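Search Narilthorpe Household Encyclopedia Go
Popular searches: clothespin, drying rack, lint

We use cookies to remember your settings. Accept / Manage

Sock hanger

A sock hanger is a small hanging dryer with a hook on top and clips along the bottom, meant for socks and other little things that slide off a regular hanger. I've used one for years (mine lives over the bathtub) and I'd put it ahead of any folding rack for a small apartment. The simplest kind is a straight bar. Others are round or square, and plenty come in fun shapes, clouds included!

I like to lay everything out flat on a table first, pairs side by side, and then clip from one end to the other. It's slower, sure, but you spot the odd one before it's up there.

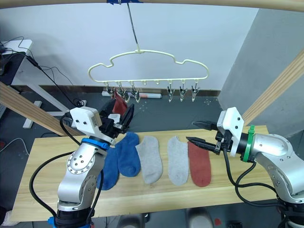
Entry by Hyun-seo Yeom | Laundry & Linens | August 2019

A cloud hanger with six clips, like the cream one over the table, holds three pairs if every sock gets its own clip. Red was first up on this one, over on the left side, with the other red still at the end of the row next to the grays and blues.

Toe or cuff? People really do argue over this. I clip by the toe, so any pinch mark ends up inside the shoe. My aunt in Brernness clips by the cuff and won't hear otherwise. Thick wool takes up to 2 days indoors in November, so leave gaps between the heavy ones.

See also: Clothespin; Drying rack; Odd sock

Comments (3)

A-yeong Moon: Cuff people unite. Toes get stretched out!

Sindel: do the clips leave marks on thin dress socks?

Khổng: Mine did, I fold a bit of tissue under the clip now.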